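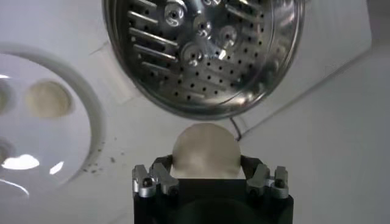
Luma two-arm bench set - open day page

Product: Luma bench set, version 2
Made by: Valik
Shown at: Gulyás demo room, open day
Page updated: September 13, 2020

Quick page for everyone who came to the open day and asked for details, plus those who couldn't get in. Proper brochure to follow. Prices at the bottom.

Luma is a pair of arms for table-top handling work. Two arms, two grippers, control software, cables, one stand. You bring the table. Runs off a normal wall socket, no compressed air. Aimed at teaching kitchens, food labs, college workshops, small packing rooms. Not for heavy lifting, please don't ask it to.

What we ran on the day

Steamed buns. Margit Lakatos picked the task and set up the bench. Buns start on a plate, go one at a time into an electric steamer. Soft stuff, round, marks easily, so a fair test of grip force. Anyone can show you an arm moving a wooden block.

Visitors could stand at the rope and ask for a pause at any point. Plenty did. Margit also let people try the force slider on a spare gripper with a sponge in it, and that ended up being the busiest corner of the room.

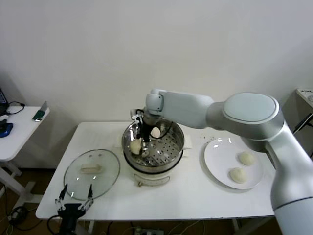 Reach is the thing most of you asked about. Each arm has 63 cm from the shoulder to the wrist flange, and you need to plan the bench around that before you order. Measure up from the table too, as a deep pot uses up height fast. To get the fingers down inside a steamer, like the right arm with two buns already on the tray, the wrist has to come in over the rim and still have room to tilt. If your pot is taller than a normal kitchen one send us the measurements and we'll check it. Leave space for the cable loop at the wrist as well, it needs more than you think.

Grippers

Two-finger, parallel closing, supplied with pads. Fingers come off with a hex key. Force is set in software, in steps, and saved per task. For dough start at the lowest setting and creep up. Margit's tip: teach the grip with the actual product, same flour, same size, same day. A rubber stand-in gave her settings that were far too firm.

Pads are a wear part. Spare set in the box.

Teaching a task

Hand-guided. Move the arm to where you want it, press, move on. You can edit the points afterwards on a laptop. The manual is 118 pages, which got a few groans, but chapter one gets you moving and most people stop there.

Positions for the plate and the pot are stored seperately, so you can shift one without redoing the other. Handy if the bench gets cleared every night. 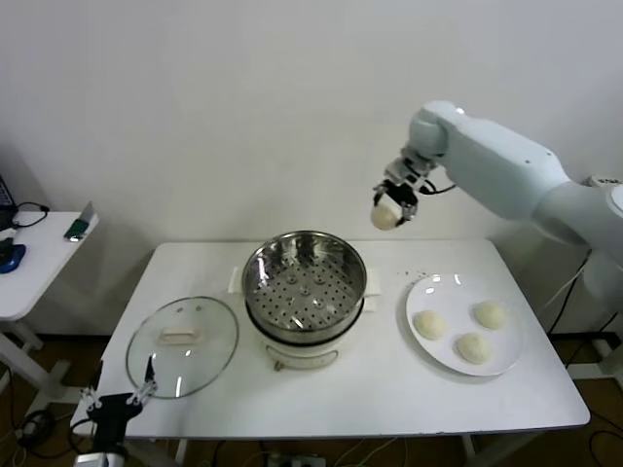 Right arm with a bun in its grip, three more on the plate.

Questions from the day

Can it do the lid? Lids can be taught, yes, but glass with a flat handle wants its own grip setting. Don't reuse the dough one.

Can both arms move at once? Yes. There's a shared zone in the middle of the bench where only one is allowed at a time by default. You can switch this off. We'd rather you didn't in week one.

Washing? Wipe down only. Arms are not sealed for hosing. Fingers and pads can go in warm soapy water once they are off the arm, dry them properly before refitting.

Does it know when the buns are cooked? No. It works to a timer, and you set the timer.

Noise? Low. People were chatting over it all afternoon.

Hire and purchase

Hire is 205 euros a day for the full set, delivery not included. Training half-day is on top, and for a first hire we do ask that at least one person takes it. Bring whatever you plan to handle, and bring the real plate or tray it sits on, not a

similar one from the cupboard.
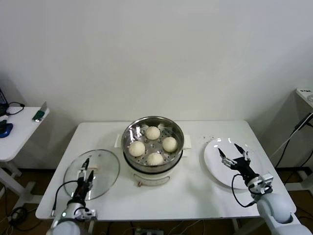

Same goes for the pot. Slightly different rim height and you'll spend the training re-teaching points. If you hire for three days or more the training is half price, and hire costs come off the purchase price if you order within the month.

Purchase price on request, depends on fingers and stand. Lead time is longer than we'd like at the momment, orders placed now go out in November.

Next showing

At Lastness, smaller room, booking needed. Same bench set, different task, Margit is still deciding. Email the Gulyás demo room with "Luma" in the subject line and say how many of you are coming. Closed shoes please.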